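Der Vorführtag Rostness ist eine öffentliche Veranstaltung zur Greifrobotik, die das Unternehmen Verora seit 2 Jahren jeweils im Juni ausrichtet. Leiterin ist Marit Wikström. Gezeigt wird vor allem das Aufnehmen verpackter Waren aus einem Regal mit der Steuerung Flana.

Greifer bei der Vorführung; auf dem mittleren Bild am Regal mit Snackdosen.

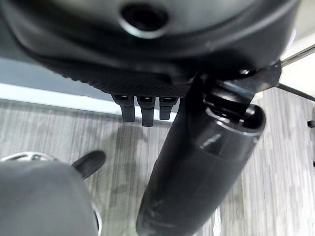
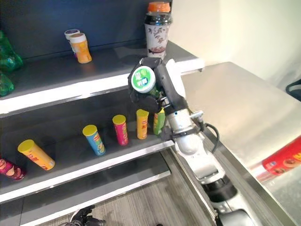
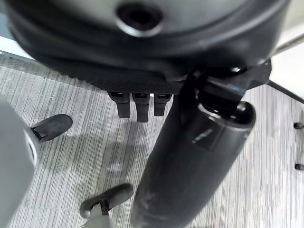

Die zweite Ausgabe zählte 523 Besucher. Myung-ja Baek hielt den Einführungsvortrag, der als Heft 3 der Reihe Akpalu erschien. Der Eintritt ist frei, eine Anmeldung erforderlich.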